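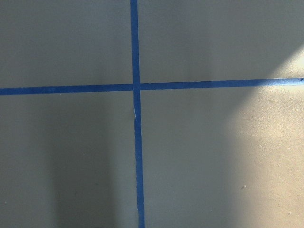
Blue tape cross, our home base for the season (wrinkle included!)

So robotics club is back, and my whole first month went into tape. I'm on the arm team this year, we named ours Trurner, and before it gets to pick up a single block it has to find the middle of its own table. You'd think that's the easy part!

I put the cross down by eye, which explains why it leans a little, and then I spent two meetings teaching the code to look for blue and work out where the strips meet. First try it landed 13 millimeters off. I blamed the code, then the tape, then the sun, because our room gets this warm light in the late afternoon and the blue goes pale on one side. Turns out my blue cutoff was sitting at 255, so basically nothing counted as blue (oops). I dropped it to 231 and it started finding the crossing, most of the time anyway.

The Revmont meet is in October and we get 300 seconds per run, so next up is speed. I also want to redo that crease under the crossing, but the rest of the team says leave it alone until we've got a full run saved.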